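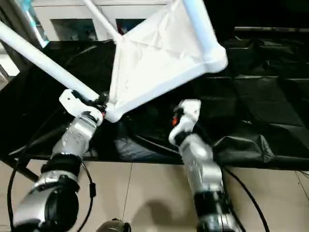

Left gripper on a tube, right gripper open. Leg task, Trinthorpe setup.

Two-arm leg task: 74 episodes in and I have questions (and opinions)
Board: Teleop and Demonstrations

threadedleg wrote:
Hi all! Long-time reader, occasional poster. I've been collecting demonstrations for the Trinthorpe project and we finally have enough of one task that I feel okay talking about it in public. The task is furniture legs on a little white seat. Each leg screws into a socket at a corner, and the two arms have to share the work: steady with one, turn with the other, trade off when the wrist runs out of travel.

I love this task. It's the first one I've worked on where both arms matter the whole way through. With pick and place you can get away with driving one arm and letting the other sit there like a coat rack. Here, if the holding arm slacks off, the whole seat swings around with the leg and you've turned nothing at all.

We have 74 episodes saved. The policy trained on them is good at getting to the leg and pretty bad at everything after that, so before I record more of the same I'd like to hear how other people split up long contact tasks. My current notes are below, pasted more or less as they sit in our shared doc, so forgive the shorthand.
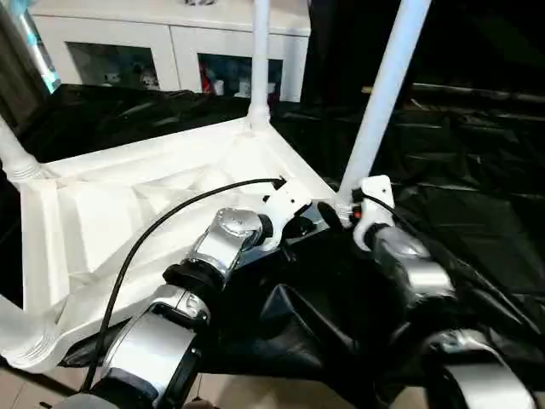
What counts as one episode

Start: seat on the cover, arms at home, recording light on. I move the seat a little between takes, and flip or turn it to a new pose every few takes.

End: leg finished, both grippers open, arms clear of the seat. If the operator drops the leg and picks it up again, keep going and save it. If the seat slides off the work surface, stop and throw the take out.

Time limit: 5 minutes. Most people who've practiced don't need it all. New operators do, and they get cross with me about it.

Labels: we mark approach, grasp, turn, regrasp and release by hand afterward. Regrasp is the messy one. Some operators make a clean let-go and come back, others sort of shuffle the fingers along the tube, and I don't know if those should share a label.

Any and all thoughts welcome. I'll read everything, even the rude ones.

backdrive_bob wrote:
Nice task. I'm going to be the rude one, sorry.

I think you're recording too much per episode. A 5 minute take with five kinds of motion in it is a lot of frames where nothing important happens. When we did jar lids at Tangen we cut everything down to the turn and the regrasp and collected those by themselves, starting with the gripper already on the lid. The approach was easy to learn from a small set and we bolted it on the front. Our success rate on the turn got a lot better once it stopped being a tiny slice of the data.

Also your shuffle people: separate label, no question. It's a different motion with different forces.

mossycable wrote:
Disagree with Bob on cutting it up, at least on the "starting with the gripper already on" part. If every clip starts from a perfect grasp, the model has never seen a bad one. Then your approach model hands it a slightly crooked grasp and it has no idea what to do. We got bitten by this at Burkunen with a hose fitting and ended up recording the whole thing over again.

What worked for us was keeping the full takes and just sampling the hard parts more often during training. Same data, no extra recording, and you can change your mind later! You can't paste an approach back onto a clip that never had one.

White parts on a black cover is a nice choice by the way. Is that for the cameras?

backdrive_bob wrote:
Fair point on the crooked grasps. We did add crooked starts on purpose, I should have said that. But somebody has to sit there and set them up, so maybe it comes out even.

threadedleg wrote:
This is great, thank you both. Bob, I take the point about frames where nothing happens, and I had a go at measuring it. I'm leaning toward mossy's way because the sampling weights are one line in our config and re-recording is a week of my life.

And yes, the cover is for the cameras. White seat on pale tile was miserable, the depth went all over the place. The black one shines more than I'd like where it wrinkles, so I'm looking for something duller.

One more from the same task, with the seat on its side:

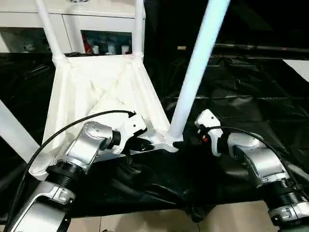
Last edited by threadedleg on 12/21/23. Reason: fixed the pose names

I've started tagging every take with the seat's pose, since it changes the job so much. "Flat" means underside up, legs toward the ceiling, and it's the one everybody likes. "Side" means tipped over with the underside facing the arms. In side pose the left gripper can take hold of the edge of the shell near a leg joint, and that gives you a really solid hold, but the legs lean off at odd angles and the operator has to think about which way is clockwise from where they're standing. I've watched good operators unscrew a leg with total confidence.

I used to delete those wrong-way takes. Now I keep them in a separate folder. If the operator notices and fixes it, the fix is worth having, I think? Tell me if that's nuts.

quietgantry wrote:
Not nuts. Keep them, but trim out the long stretch of wrong turning and leave the moment where they stop and reverse. If you leave the whole thing in, you're teaching it to turn the wrong way and then change its mind. I've seen a policy do exactly that and it was both funny and a bad afternoon.

Question back at you: how many operators? With 74 episodes from one person you mostly learn that person.

threadedleg wrote:
Just 2 so far, me and one other, and yes, you can tell us apart in the data. I'm a shuffler. The other one regrasps like a surgeon. A third person from Brenedon is coming over in June to record with us for a while and I can't wait, I want to see what they do with their wrists.

mossycable wrote:
Get the new operator to do the first batch WITHOUT watching your takes. Best advice I have. As soon as they've seen yours they'll copy you, and then you've got more of the same style with a different name on the file.

backdrive_bob wrote:
I'd say the reverse for a small dataset. Get them all doing it one way first, have something that works, then add variety. Mixed styles at that size just average out into mush. Ask me how I know.

mossycable wrote:
How do you know

backdrive_bob wrote:
Jar lids.

quietgantry wrote:
You two should get your own board. OP, what do the wrist cameras give you on this? I've been on the fence about adding them to my rig. Everything I have comes from up top and I lose the contact point as soon as the gripper gets in the way.

threadedleg wrote:
Add them! I'm a total convert. A wrist view from the same bench:

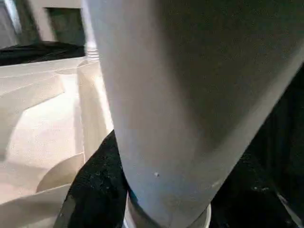 Wrist cameras are what got our grasp step working at all, and I'd give up the overhead view before I'd give those up. Up close you get the small stuff the head camera smears out. Look at the narrow end of that big white piece, where it meets the ring at the base: there's only a thin darker line between them, and from up top I'd never find it. Same with the short ribbed bit near the top. The cost is that one smooth white surface can fill most of the view and tell the model almost nothing about where it is, so we always feed in the head view along with it. Shadows are a pain too. Ours falls heavy on the right in that one, and when I moved the lamp between sessions the grasps got worse until I'd recorded some takes under the new light.

quietgantry wrote:
OK, sold. What frame rate are you saving?

threadedleg wrote:
60 from the wrists, and we thin it out before training. I'd rather have it and drop it. Disk space is my only complaint.

backdrive_bob wrote:
60 is overkill for screwing in a leg.

mossycable wrote:
It isn't for the moment the thread catches. Blink and it's gone at low rates, and that's the part you want.

backdrive_bob wrote:
I'll give you that one.

threadedleg wrote:
Plan for now, then: full takes stay, shuffle gets its own label, regrasp and turn get sampled more, wrong-way takes get trimmed down to the fix. I'm still torn on whether the Brenedon operator should see our takes first, so keep arguing, it helps. I'll post again once the retrained policy has had a go at side pose.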